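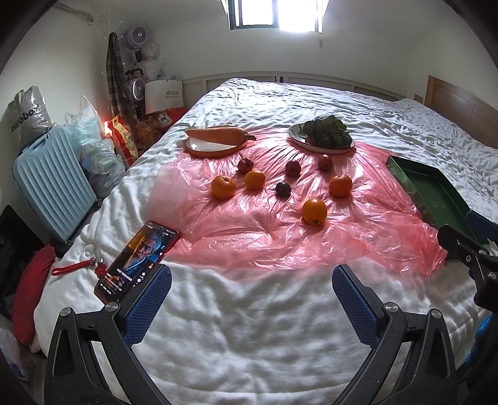 Hand-held gripper with padded jaws open, fruit laid out on a plastic sheet.

Gripper pads: fitting and care

Cut the pads 1 mm short of the finger tip so the edge does not catch and peel. Scuff the finger face with 200 grit, wipe it down, and clamp the pad for 30 minutes.

Tighten the pivot screws until the jaws move freely with no side play. Recheck after 50 cycles.

Practice on oranges and apples before trying plums. Close slowly and stop at first contact, then add just enough squeeze to lift. Plastic sheeting creases under the fingers, so approach from above.

Wash juice off the pads with dish soap. Solvent softens the glue.

Notes by Irja Kiiskinen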